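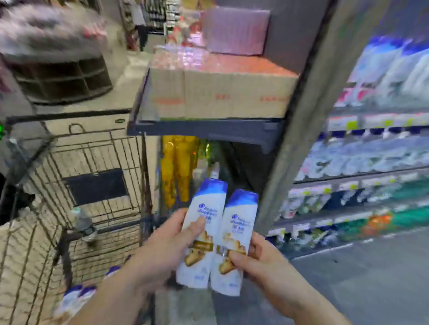 Vendon Salon: Questions We Get

How often should I wash my hair?
When it feels dirty. Hair is patient and does not own a calendar.

Will cold water make it shiny?
It will make you awake. Divina Saludo, our senior stylist, tried it for 12 days and now sings louder.
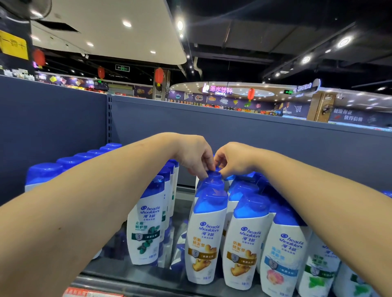
Do I need a special shampoo?
Oily scalps usually want a lighter formula, and dry ones want fewer washes. Labels will offer you botany in the meantime: ginger root on one bottle, green leaves on its neighbor. Pick whichever your scalp complains about least.

Can I bring my own?
Yes. Cap closed, please.

Are you open Sunday?
No. Neither is Divina.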